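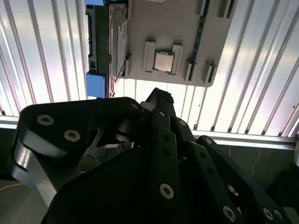 ## Unit 3: The board and the processor

Notes for the hardware basics course, Tavcombe evening program. Instructor: Wilma Kuipers. Bench sessions: Hajar Morsy.

Read this before the bench session. Bring the parts sheet from Unit 2.

### Finding your way around

Start from the processor and work outward. On the beige practice board it is the small square chip near the middle, with a bracket standing up on either side. The silvery top is the **heat spreader**. The thin dark green border around it is the **substrate**, the base that the silicon is mounted on.

The raised narrow housings to one side are slots. On a working motherboard, the long slots closest to the processor are usually for memory. Expansion slots sit farther away and take graphics, network, or sound cards.

### Terms to know

- **Socket:** holds the processor and connects it to the board.
- **Heat spreader:** metal lid that carries heat from the chip to the cooler.
- **Memory module:** long, thin circuit board with contacts along one edge.
- **Drive:** long-term storage. Keeps its contents with the power off.

### Handling

1. Shut down, switch off at the supply, and unplug.
2. Put on the wrist strap and clip it to bare metal.
3. Hold a processor by its sides. Keep fingers off the contacts.
4. Match the corner mark on the chip to the mark on the socket. Lower it straight down. Do not push.
5. Line up the notch in a memory module with the key in the slot, then press both ends evenly.
6. Lay loose parts on the mat, contacts up.

If a part does not seat, lift it out and check the direction. Most bent pins in this course come from turning a chip while it is already in the socket.

### Bench session

Work in pairs. You have 60 minutes. One person handles parts and the other reads the steps, then switch. Lotte Meijer will check each board before anything is removed.

Draw the board from above and label the processor, the slots, and the drive. The sketch is worth 24 points. Neatness is not graded, but labels must be readable.

Reading for next time: the Flomley handout on power supplies, sections 2 and 3.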